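Notebook, June, demo prep for the open day

Yee-man and I went over to the Forkumach store before opening to look at the shelf they are lending us for the open day. I-hsuan was already there and working through the goods. Price label on the upper board is the green-bordered one with the red arrow. Notes below are for King-fai, who sets up the cell.
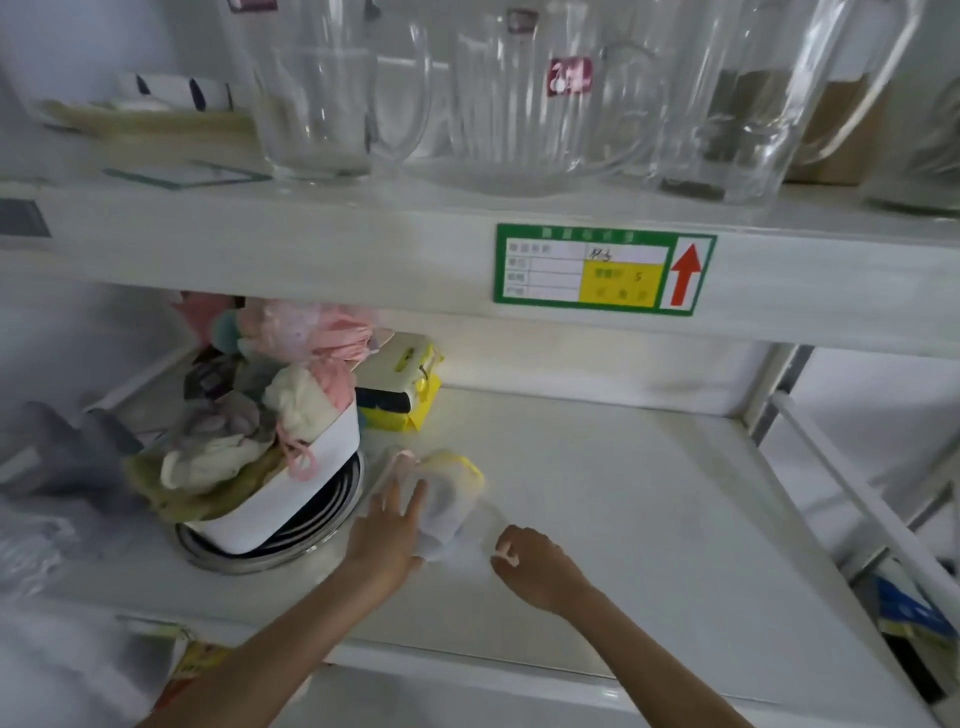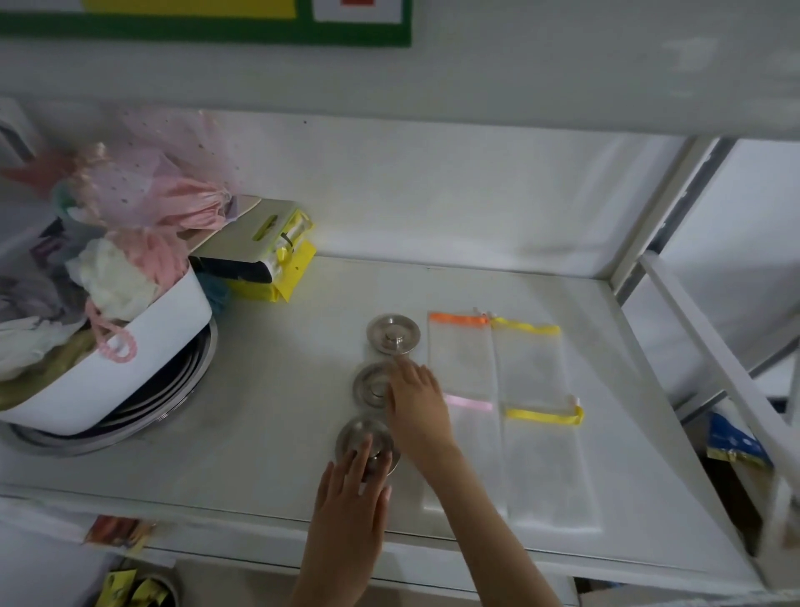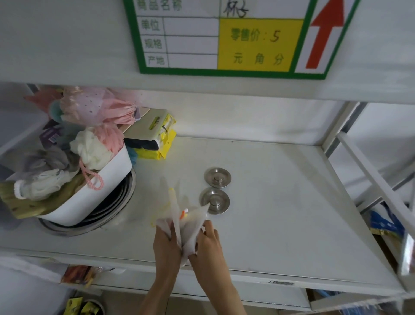

The open day slot is 30 minutes, and we want the Prerkance arm doing a shelf restock the whole time with visitors on both sides of the rail. Aurelia asked for real store goods this time, and after this morning I agree with her. The flat steel pieces with the center knob are the easy case. The knob gives the two-finger gripper something to close on, and a white board behind bare metal segments fine if we turn the side lamp down. Clear bags flat on a white shelf are the hard case. The depth camera will see mostly shelf through them, so plan on finding them by the colored zipper strip and picking with suction near that end. I would leave the basket of soft goods where it stands, on top of the dark pans, and treat the lot as one fixed obstacle. The cord loop hanging over the side needs a margin in the collision model or the wrist will catch it.

Clearance under the upper board is the other problem. With the long fingers on, the arm can't reach the back panel without tilting, and the glass on the level above is too close for my liking. Asked the store to clear that level for the day. Sze-wing will run the short fingers on the bench and send me the reach plot.

Cycle limit stays at 800 mm/s in free space, much slower inside the shelf. Paltadus controller needs 38 seconds to come back after an e-stop, so whoever is talking should have something to say for that long.

To do:
- King-fai: remeasure the shelf gap, both ends
- me: 2 spare suction cups, soft type
- Yee-man: ask Kan about the floor plates - they still have ours from last year
- Sze-wing: bag picks with the lamp off, then on, save both logs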